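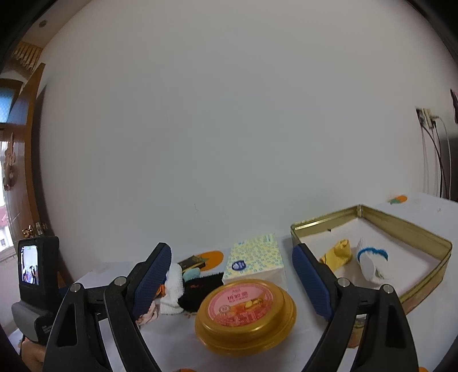 The man from Danko had promised my aunt that the gripper would sort her socks by the time the kettle boiled. She put the kettle on. She believes in holding people to things.

I was home in Geltberg for the last week of January, mostly to eat, and had been told to sit by the door and keep quiet. My aunt stood with her arms crossed. The man held the thing by its handle and talked.

"Two fingers," he said. "People ask me why only two. You'd be surprised what you can do with two."

"I've got 10," said my aunt, "and I still can't find the other yellow one."

He laughed and wrote that down, I think. He had a notebook for things customers said. The pitch was that you did the chore yourself with the gripper, over and over, and the company's machine would learn it from you and one day do it alone. It needed about 1,000 tries. She would be paid a little for each one, and at the end there would be a discount on the machine, which cost 2,330 before delivery from Stodton.

"So I fold the socks," my aunt said.

"At first."

"A thousand times."

"At first, yes."

"And then I buy the thing that folds the socks."

He said most people didn't put it that way. The kettle clicked off.

To be fair to him, he did try. He went for a sock and got it on the second go, carried it across the table, and let it down more or less where he wanted. It took as long as it takes me to lace a boot. My aunt watched the whole trip. Then she asked if it could tell the inside of a sock from the outside, and he said that was on the list for next year. She asked about holes. He said holes were a very interesting problem.
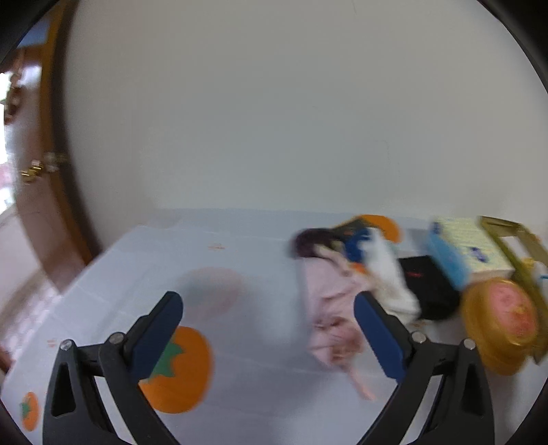
My aunt's table, the Friday of the visit.

"My sister bought a bread machine from Hernevov," she told him. "It was going to give her back her mornings. Now she gets up early to clean it."

"This is different," he said.

"They said that too."

She poured him tea anyway, and he drank it standing up – he had another house to see before dark. He left a form on the chair and told her to take her time with it. I read it after he'd gone. There was a page on what the machine might one day do: laundry, dishes, light shop work, stocking shelves. Every line had a "may" in it.

My aunt had already started on the socks. She talked to me over her shoulder about the price of heating oil and didn't look down once.

"Are you going to sign?" I asked.

"How much was it for each try?"

I told her.

She matched another pair and thought about it. "Ask him if it counts when I do it badly," she said.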